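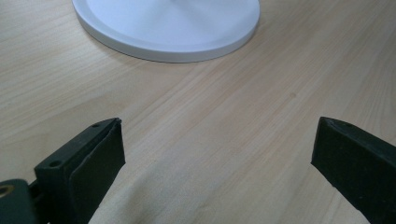

Rewatching Flalano, season two

Aug 16, 2018

I finished the second season of Flalano again last night, all 14 episodes, and I still think Estico is the best written person on the show. The first time through I mostly paid attention to the war between the two river towns. This time I watched her.

She starts as a clerk in the tax office at Skivomia. She has maybe four lines in the pilot. By the middle of the season she is the one who decides whether the grain boats sail, and the writers get her there in small steps. She keeps a copy of a letter. She lets a guard take the blame for a missing key. None of it gets a speech.

Her friendship with the ferryman's widow is what I remembered least and liked most. They argue over money in nearly every scene, and then in episode nine the widow hides her for the whole winter and never brings it up again.

I have complaints. The brother's storyline could lose 45 minutes and I wouldn't miss any of it. The siege looks cheap, and the dream episode is as slow as I remembered. Savita Goel left a comment on my last post saying the dream episode sets up the ending. I watched it with that in mind and I can see the part with the bridge, but I don't think it needed a full hour.

Season three is supposed to start in September. I'm going to reread the first book before then, at least up to the flood, and I'll post about the differences when I get that far.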